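How to trim a rabbit's nails at home

Most pet rabbits need their nails trimmed every six to eight weeks. Rabbits that spend a lot of time on paving or rough slabs can go a little longer. Rabbits kept on carpet or fleece usually can't, and the front nails tend to grow faster than the back ones.

This guide covers trimming one rabbit with two people. It can be done alone, and there is a note on that near the end. Allow 11 minutes or so for the first few tries. With practice it comes down to five.

What you need

Small animal nail clippers, the scissor type. Large dog clippers are too bulky for a rabbit's foot.
A bath towel, not too fluffy.
A small torch, if your rabbit has dark nails.
Styptic powder, or plain cornflour.
A few pieces of something the rabbit likes. Coriander works well.

Choosing where to do it

Pick a flat, steady surface at about waist height. Smooth wood and bare metal are both slippery under a rabbit's feet, because rabbits have fur on their soles and no pads. Spread the towel so it covers the whole area and hangs over the front by a hand's width. If you use a loose board on top of a table, push down on each corner first to check that it doesn't rock.

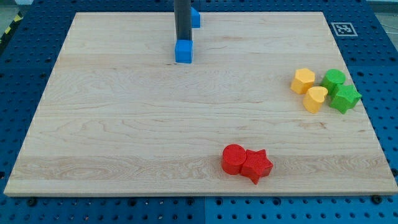

Step 1: Get everything within reach

Put the clippers, powder and torch on the side of your clipping hand. Open the lid of the powder now. Shut the door to the room and put the dog out if you have one. Early evening is a bad time, as most rabbits are lively then. Around 2 in the afternoon they are usually sleepy.

Step 2: Lift the rabbit

Slide one hand under the chest, behind the front legs, and put the other under the bottom. Lift with both together and hold the rabbit against your body. Never lift by the ears or the scruff. If the rabbit kicks hard, crouch down so there is less distance to fall, wait, and start again.

Do not turn the rabbit on its back. It may go still, but this is a fear response and there is no need for it.

Step 3: Wrap

Set the rabbit down in the middle of the towel, facing the helper. Bring the left side of the towel over the back and tuck it under, then do the same with the right. The head stays out. The wrap should be firm enough that the back legs can't kick, with room for the chest to move. The helper keeps a forearm along each side and doesn't let go at any point.

Step 4: Find the quick

The quick is the part of the nail with blood in it. On pale nails it shows as a pink line. On dark nails, hold the torch behind the nail and look for the place where it turns from dull to clear. Push the fur back with your thumb as you do this. Damp fingers help to hold it flat.

Step 5: Clip

Draw out one front foot and leave the others wrapped. Cut each nail 2 to 3 mm beyond the end of the quick, in line with the natural slope of the nail. If you can't see the quick at all, take off only the sharp tip. You can trim again in a fortnight. 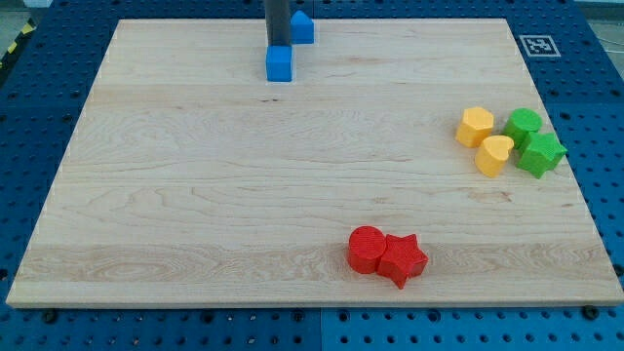
Board with coloured blocks on a metal table.

Each front foot has four nails and a dewclaw, which sits higher up on the inside of the leg and is easy to miss. Each back foot has four nails. If your rabbit has had enough after the front feet, stop and do the back ones on Friday or whenever you next have a helper.

If a nail bleeds

Press a pinch of powder onto the end of the nail and hold it there for a full minute. Keep the rabbit on a clean towel until it has stopped. Ring your vet if it is still bleeding after 7 minutes.

Trimming on your own

Sit on the floor with the wrapped rabbit between your thighs, facing away from you. Draw out one foot at a time. Some people find it easier to do two or three nails a day while the rabbit is eating.

When to leave it to someone else

Ask a vet nurse to do it if a nail is torn, if the foot is swollen, or if your rabbit breathes with its mouth open when handled. The last one needs a vet the same day.

Related guides: Checking for sore hocks. Brushing a moulting rabbit. Rabbit-proofing a room.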